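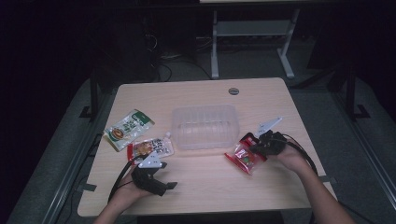 Figure 4. Two food packets and a clear container on a tabletop.

4. Setting Up a League Roster and Salary Cap

This section covers cap configuration in Skaltalano League Manager for commissioners of football pools and dynasty leagues. Complete section 3 (team registration) before you begin.

4.1 Enter the cap

1. Sign in with a commissioner account and open League > Finance > Cap.
2. In the Ceiling field, enter the league cap in whole units. The default is 300. Values below 100 are rejected.
3. Set Carry-over to On or Off. When On, unused space from the previous season is added to each team's ceiling at rollover.
4. Select Save. The status line changes from Draft to Active.

Note: The ceiling applies to every team. To give an expansion team a separate ceiling, use an override (see 4.3).

4.2 Open the signing window

1. Go to League > Calendar and choose New Window.
2. Enter the opening and closing times. All times are stored in the league's home time zone, whatever the manager's own setting.
3. Under Contact Rules, choose Offers Only if managers may negotiate before signings become official. Offers made in this state do not count against the cap.
4. Select Publish.

CAUTION: Publishing a window cancels any pending trade that has not been approved by both teams. Cancelled trades cannot be restored — they must be entered again.

4.3 Add a team override

1. Open the team page, for example Lekurport or Clukeck in the sample league.
2. Choose Finance > Override and enter the new ceiling. The maximum is 399.
3. Enter a reason. It is displayed to all managers in the transaction log.

4.4 Release a player

1. On the roster, select the player and choose Release.
2. Check the dead cap figure. It is calculated from the guaranteed years left on the contract.
3. To spread the charge over two seasons, tick Defer. This option is available only for releases entered after the June rollover.
4. Confirm.

Note: Error 109 means the release would leave the team below the minimum roster size. Sign a replacement first, then repeat steps 1 to 4.

Section revised Aug 20, 2024 — F. Matubbar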